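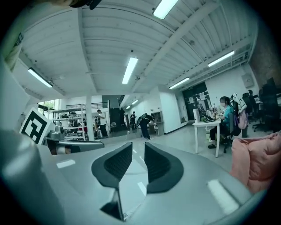

slotnut
Fine, but what is the 1000 supposed to prove? That number gets thrown around in every one of these threads as if it were a unit of quality. If all 1000 were collected in the same room by the same pair of hands, you have one example with a lot of copies.

graywedge
OP again. I should have put more words in the first post. The 1000 is what the Gretham write-up suggests as a floor for a single task with a hand-held gripper. I'm at 206 usable ones after throwing out the bad takes. Task is picking up folded cloth and soft stuff and putting it in a bin. My question was whether to keep going in the one big room or stop and move before I get any deeper in.

slotnut
Then stop and move. You've got your answer.

pelican_drift
Disagree with slotnut, at least on the order. Get one place working before you go touring. If you train on 206 and it can't do the task in the room where you recorded it, you have a problem that no second room is going to fix. Could be your timing, could be your tracking, could be the grip width readings. You want to find that out cheap.

slotnut
And if it does work in that room, what have you learned? That it memorized a ceiling.

pelican_drift
You've learned the pipeline isn't broken. That's worth a week to me.

oldbearing
I'll be the grump. I've been through two rounds of this at a place that did packing lines, and both times the pitch was the same: regular people carry the gripper around, do normal chores, the model picks it up. What we got was a folder full of takes where everybody had their own idea of what "done" meant. One guy let go of the cloth above the bin. One set it down and smoothed it. One shoved it in with the tips of the pads. All marked as good. The model did something in between all of those and it was useless.

Nobody had written down what a good one was before we started. Have you?

graywedge
Sort of. I have a paragraph.

oldbearing
Post the paragraph.

graywedge
"Start with gripper open and cloth in view. Approach, close, lift clear of the surface, carry to bin, lower until cloth touches the bottom, open, back away. Throw out the take if the cloth slips or you have to grab twice."

oldbearing
Better than ours was. But you're throwing out the double grabs? So it never sees what to do after it misses. First time it fumbles in real use it'll be somewhere it has never been, and it will stand there pinching air.

graywedge
The Gretham page said clean takes only.

oldbearing
The Gretham page was written by people selling a cleanup tool for takes. I'm not saying they're wrong. I'd just like to see their numbers on recoveries, and I've looked, and I can't find any.

mthreads
I asked them about that in their own forum back in March. Got a link to the same page I was asking about.

slotnut
lol

kettle_sum
Can I ask a dumb one. With a wide lens you pick up half the building along with the cloth. Lights, desks, people going about their day. Doesn't all of that end up in the training? I would've thought you'd want a plain background.

pelican_drift
Not dumb. People go both ways on it. The wide view helps the tracking because there's plenty of fixed stuff to lock onto. A blank wall up close is the worst thing you can give it. And you don't want the model to only work in front of a bedsheet.

slotnut
The catch is that "plenty of fixed stuff" is also plenty for the model to cheat with. If the bin is always the same direction from the same post, why would it bother looking for the bin? It'll go toward the post. Move the bin 2 feet and watch.

pelican_drift
So move the bin between takes. You can do that without leaving the building.

slotnut
You can. Does anybody? Graywedge, how many bin positions in your 206?

graywedge
9

slotnut
OK that's more than I expected. I'll give you that.

graywedge
Not evenly split though. Most of them are from the first three spots, then I started getting bored and moving it more.

kettle_sum
And the people in view, do you ask them? I'd be annoyed if I was at my desk and ended up in somebody's data.

graywedge
You should ask, yes. I blur faces before anything leaves my machine. The blurring misses people who are far off or turned away, so I go through by hand, which is slow and I hate it.

mthreads
Worth checking whether the blur messes with the tracking if you run it first. I ran it first at Kelodstead and lost a bunch of takes that had been fine. Do tracking on the raw files, blur after, delete the raws.

oldbearing
Or it was going to lose those anyway and the blur got blamed. Did you rerun the same ones without it?

mthreads
Reran a handful. They came back. Didn't rerun all of them so take it for what it is.

slotnut
Has anyone in this thread seen one of these hand-collected cloth models work in a building it wasn't recorded in? With their own eyes, not a clip.

pelican_drift
Once. The Momville demo. It was towels, it was slow, and they let us put the bin where we liked.

slotnut
Did they let you bring the towel?

pelican_drift
No.

slotnut
There you go.

pelican_drift
I mean, it still worked. I'm not going to pretend it didn't because I didn't bring a towel.

graywedge
OK here's what I'm going to do. Train on what I have now, test in the same room with the bin in a spot I never used. If it goes for the right spot I move to a second building and stop worrying about hitting 1000. If it goes for an old one, slotnut gets to be smug. I'll also start keeping the double grabs in a separate folder and decide later.

oldbearing
Keep the ones you already threw out too, if you haven't emptied the trash.

graywedge
Checking.

graywedge
Emptied it.

mthreads
Before you train, look at whether your open/close reading drifts over a long session. Mine did. The pads were shut and the log said otherwise by the end of the afternoon. Compare your first take and your last.

graywedge
Will do that tonight and post both.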